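Nultville Swap & Sale - planning mtg, October 31, 2022

Present: Hazel Crenshaw, Flurina Gruber, 5 others. Apologies from Ramstead st.

1. Jewelry table
Flurina has the donated pieces laid out at home on the bed, nothing priced yet. Garnet bracelet, smartwatch w/ orange-red strap, rings. Hazel thinks garnet one should go in the raffle - agreed. Green stone rings to be priced seperately. Box lid to be used as tray on the day. 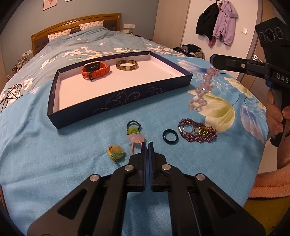 2. Money
Spring sale made $688, almost all books. Table hire is $192, Hazel to pay Oyelaran Hall by Friday week - no, end of month.

3. AOB
Need 2 more folding tables. Flurina to ask abuot a mirror. Next mtg tbc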